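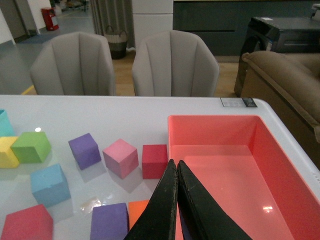

Photo : Paavo Lehtinen

28 nov. 2024

Levée à six heures, bien avant le réveil, avec la pluie sur le velux et la chaudière qui faisait son bruit de vieux monsieur. J'ai fini par descendre me faire un café et relire mes notes pour la teinture de samedi, parce que oui, je m'y remets ! Deux ans sans toucher à un écheveau, c'est long.

Bouchra est passée en fin de matinée avec la laine de Virnley (un mérinos très doux, un peu trop cher, on n'en parlera pas à mon banquier). 483 grammes sur la balance de la cuisine, ce qui tombe plutôt bien pour le châle. Elle voudrait un rose corail, moi je penche pour la garance, quelque chose de plus éteint, et on a débattu comme ça jusqu'à une heure devant une soupe de potiron. Elle a gagné à moitié : on fera trois bains, du plus vif au plus pâle, et on choisira après séchage.

L'après-midi, courses à Ruvville. Plus d'alun chez le droguiste, évidemment. La dame m'a proposé d'en commander pour janvier, merci bien ! J'ai donc appelé Paavo, qui en garde toujours un sachet au fond de son garage, et il me le dépose demain en allant au travail. Sur le retour, nearly une heure de bouchon à cause des travaux du pont, j'ai écouté la radio et chanté très faux.

Ce soir j'ai recopié la recette au propre dans le cahier vert. Mordançage vendredi soir, on laisse refroidir toute la nuit, et surtout ne pas remuer la laine comme une brute, la dernière fois j'avais feutré tout un écheveau et j'en étais malade. Il me reste à retrouver le thermomètre. Je l'ai cherché partout, même dans la boîte à couture, même avec les décorations de Noël.

Maman a appelé pendant que je faisais la vaisselle. La rappeler dimanche pour le train.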